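Questions we get about robots and chores, last gone over 26/07/2024. Colm Fahy keeps this page and answers the mail that comes of it. If you came for the Gallagher parts catalog, that's a different page and a calmer one.

## Can a robot do my dishes yet?

We have to start somewhere, and everyone starts with the dishes. A robot can do some dishes, in some kitchens, if you set the plates out nicely and stay out of its way. By then you have done most of the work, and you could have rinsed the plates while you were at it.

A dishwasher, meanwhile, is a robot that has been doing dishes for decades. It gets no credit because it has no arm.

## What about laundry?

Washing and drying, yes, and you own the machines already. Folding, slowly. A shirt never lands in the same shape twice, and a machine that has learned one heap has to start thinking again at the next. Our own folding project was called Fuvau. It could do a hand towel in 195 seconds. We stopped at towels.

## So what do you people work on?

Picking things up. Plumbing parts, mostly, for the stockroom at Brastholm, which carries 972 different fittings and would like fewer of them in the wrong bin. The program is called Rinimeck and a good deal of it happens in simulation, where a dropped part doesn't dent anything and there's no floor to sweep.

Simulated parts can be very plain. Some are hardly parts at all, just basic shapes stuck together, and a grasp still has to be worked out for each of them.
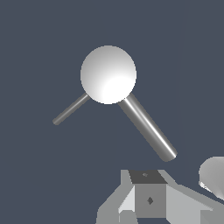
*A ball with two rods, one thicker than the other, with the gripper below.*

Try planning a grip on that. A ball gives you no flat side to hold, and two rods of different sizes want two different grips. A toddler would have it by one rod and be hitting the sofa with it before our planner had finished ranking its options.

## Why practice on a computer at all?

It's cheap. We can run 300 attempts over lunch and come back to a list of failures, neatly sorted. With a real arm we'd get through 17, and somebody would have to stand there handing the part back.

The catch is that simulated parts are clean. They have no grease on them, no price stickers, and no mystery tape. Real stockroom parts have all of these, sometimes on the same elbow. A grip that works on the screen gets a second round of trials on real hardware, and plenty of them flunk it.

## Isn't a pipe fitting an easy thing to pick up?

For you, yes. You'd grab it around the middle without breaking off your conversation. A Y-shaped fitting has a lot of places that look holdable to a machine, and they aren't equally good. Take it by something thin near the top and the weight of everything below may swing. Take it by the big barrel and the fingers need to open wide enough, which is a question for whoever bought the fingers.

Then there's the branch. It sticks out to one side, so the part is heavier on that side, and a gripper that closes without allowing for this ends up holding a pendulum.

In the Y-shaped one here, the fingertip has gone for the little stub on the side, near the top. I'd have picked the barrel. The planner and I have had this disagreement before.

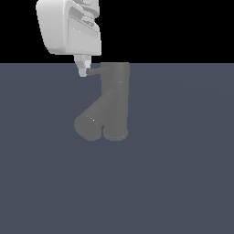

## Could it install the fitting too?

No. Installing means lying under a sink with your cheek on a bottle of drain cleaner, reaching around a pipe somebody put there to spite you. There is no robot I would send in, and no robot that would fit. Plumbers can relax.

## What can machines do well on a shop floor today?

The same thing, in the same place, all day. Give an arm parts that arrive facing one way and it'll load them until the power goes out. Pallets, yes. Welding along a known seam, yes. Boxes of one size, very much yes.

Trouble starts with the mixed bin. Trouble gets worse with the bin where someone left half a sandwich, and please stop asking us whether it would detect the sandwich.

## Will it take my job?

If your job is moving one kind of box from one belt to another, a machine has probably been introduced to you already. If your job includes the phrase "and whatever else comes up," you're in better shape, as whatever else comes up is exactly what these things are worst at.

## When can I buy one for the house?

You can buy a vacuum that gets stuck under the couch. For anything with hands, I'd wait. Every November I get asked for a year, and I've stopped giving one after being wrong in writing.

## Can I visit and watch it work?

Yes, write first. Bring something to read between attempts.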